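Atelier de dessin d'observation - polycopié du deuxième chapitre
Les valeurs et les matières
Enseignant : Othmane Hajji

Bonjour à toutes et à tous. Comme promis, je reprends par écrit ce que nous avons vu ensemble, en rajoutant ce que j'ai oublié de dire (il y en a toujours, pardonnez-moi) et en remettant un peu d'ordre dans mes digressions. Gardez ces pages à côté de votre planche quand vous travaillez chez vous, annotez-les, tachez-les, elles sont faites pour ça.

1. Ce qu'on appelle une valeur

La valeur, c'est le degré de clarté ou d'obscurité d'une surface, indépendamment de sa couleur. Un citron et un drap peuvent avoir des valeurs voisines, une aubergine et un manteau marine aussi. Quand on débute, on a beaucoup de mal à oublier la couleur, et je le comprends très bien : on sait que la tomate est rouge, alors on appuie, on noircit, on veut que ça se sente. Le remède le plus ancien reste le meilleur, il faut plisser les yeux. Les détails s'effacent, les couleurs perdent leur éclat, et il ne reste que de grandes masses claires ou sombres qu'on peut enfin comparer entre elles.

Je vous demande de commencer chaque séance par une gamme de 7 cases, du blanc du papier jusqu'au noir le plus profond de votre crayon. Posez d'abord les deux extrêmes, puis la case du milieu, puis celles qui restent. Si vous partez de la gauche en avançant case après case, vous arriverez au noir trop tôt, c'est presque inévitable, et vous aurez trois cases identiques au bout de la bande. Découpez ensuite cette gamme et promenez-la devant le sujet, à bout de bras, un œil fermé. On se sent un peu ridicule les premières fois, et puis on ne peut plus s'en passer !

2. Le ton local et la lumière

Chaque objet a ce qu'on appelle un ton local, c'est-à-dire la valeur qu'il aurait sous une lumière parfaitement égale. La lumière vient ensuite par-dessus et brouille les cartes. Le côté à l'ombre d'une tasse blanche peut être plus sombre que le côté éclairé d'une pomme verte, et votre tête refusera de le croire, parce qu'elle sait que la tasse est blanche. Faites confiance à la gamme.

Sur un volume arrondi, on distingue d'ordinaire la lumière, la demi-teinte, l'ombre propre et le reflet. À cela s'ajoute l'ombre portée, que l'objet jette sur son voisin ou sur la table. Le reflet mérite un avertissement : il appartient à l'ombre, il reste donc toujours plus foncé que la demi-teinte. Un reflet trop clair troue la forme et donne à vos poires un air de ballon en plastique. Krešimir Vukadinović, avec qui j'ai appris à dessiner, passait derrière nous avec un chiffon et éteignait nos reflets sans un mot. J'en étais vexé à l'époque. Je fais la même chose aujourd'hui, mais je préviens.

3. Le matériel

Pour ce chapitre, un crayon HB, un 2B et un 6B suffisent largement. Certains d'entre vous préfèrent les bâtonnets Flamum, très gras, qui montent vite dans les noirs mais se gomment mal ; réservez-les aux fonds. Le papier Rukulside de la réserve a un grain assez marqué d'un côté et presque lisse de l'autre, essayez les deux avant de choisir. Prenez aussi une gomme mie de pain, que l'on tamponne au lieu de frotter, et une feuille volante à glisser sous la main. Cette dernière évite bien des traînées grises, surtout aux gauchers qui travaillent de gauche à droite.

4. Dessiner une matière

Venons-en au cœur du chapitre. Une matière se reconnaît avant tout à la manière dont les valeurs passent de l'une à l'autre. Sur une surface mate, le passage est lent et les contrastes restent modérés. Sur une surface brillante, il est brusque, avec des éclats vifs bordés de gris parfois très sombres. Le tissu hésite entre les deux selon qu'il s'agit de laine ou de satin, et le verre, dont nous parlerons en avril, montre surtout ce qui se trouve derrière lui.

Il y a ensuite la texture proprement dite, le relief : les mailles, les fibres, les rainures, les écailles. La tentation est grande de tout dessiner. J'ai vu des élèves passer une séance entière sur les mailles d'une écharpe et repartir avec une écharpe magnifique et parfaitement plate. Établissez d'abord le volume, comme si la matière était unie, et ne posez la texture qu'à la fin, là où la lumière rasante la révèle, c'est-à-dire le plus souvent dans la demi-teinte. En pleine lumière quelques traits suffisent, et dans l'ombre on peut presque tout laisser fondre.

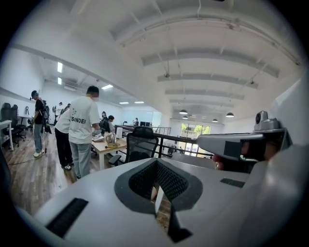
Les grandes surfaces claires sont les plus difficiles à conduire, car on dispose de très peu d'écart entre le papier nu et le premier gris. On avance à pas minuscules, crayon bien taillé, presque sans poids. Ce qui nous aide, ce sont les voisins sombres : le patin de caoutchouc noir strié, en bas à gauche, fait paraître la coque blanche bien plus lumineuse qu'un long dégradé ne le ferait. Pour un patin comme celui-là, couvrez toute la forme d'un gris foncé uniforme, puis repassez au 6B dans le sens des nervures en suivant leur inclinaison, et laissez respirer le gris entre les traits.

5. Travail personnel

Choisissez chez vous un objet clair et courbe, un bol, une théière, un lavabo si vous avez de la patience, et placez contre lui quelque chose de sombre et de rugueux. Une seule lampe, posée de côté, rideaux tirés. Faites-en 2 études : la première en masses seulement, sans aucun détail, à terminer en 16 minutes montre en main ; la seconde aussi lentement que vous voudrez. Apportez les deux, même ratées, et apportez votre gamme. N'effacez pas vos essais dans la marge, j'aime beaucoup les regarder et ils m'en disent souvent plus long que le dessin lui-même.

Pour les cartons à dessin, l'étagère du fond est de nouveau libre. Écrivez votre nom au dos de chaque feuille, au crayon, en bas à droite.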